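Favik: cloth edge finding for wrist cameras

Favik is the perception half of our towel folding work. It takes one colour image from the wrist camera and hands back a short list of places where the gripper might sensibly pinch the cloth, best first. Planning lives next door in Kurkis, and you'll want both installed if you're hoping to see anything move (Favik on its own will happily draw its guesses on saved images, and that's a lovely way to get your bearings).

Please run the masking step before anything else. The fingers are in view the whole time, and a shiny bracket right next to a fold can look an awful lot like a hem!
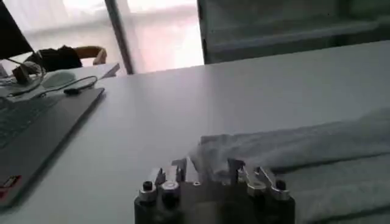

Wrist view with the fingertips just in front of the towel's edge.

White cloth on a pale table is the hard case, and we've spent most of our evenings on it. If your bench is near a window, lower the contrast threshold from 40 and see how you go; glare at the back of the table tends to bring in stray edges, so crop the top of the image as well.

The sample set has 200 labelled images in 3 folders, sorted by how bunched up the cloth is. Labels are plain text, one file per image, with the older Negash format still readable if you pass the legacy flag.

Known trouble: patterned tea towels, and dark cloth in the late afternoon. Fixes are very welcome, even small ones.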